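Trulamwood Course Handout, Unit 2: The Peg Rack
Jul 27, 2020

In this unit we study a small rack made from bars and round pegs. Please read the notes before you come to the bench.

Sand every peg along the grain and finish with 400 grit paper. The tip must be round, so the cloth or the cup does not catch on it. Make a dry fit first. Glue comes only after you have checked that the post is square to the base bar.

For homework, draw the rack from the side and write the length of each peg on your drawing. We will need this drawing in Unit 3.

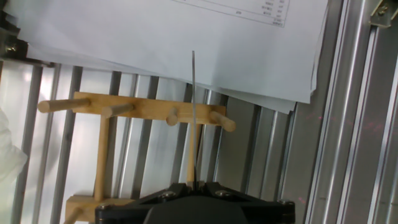
Pai
Workshop Instructor, Traltano

The pegs on the upper crossbar have rounded tips, and the wood is left pale and unfinished. Look also at the post, which goes down from the left part of the crossbar. In your drawing, mark this joint with a small circle.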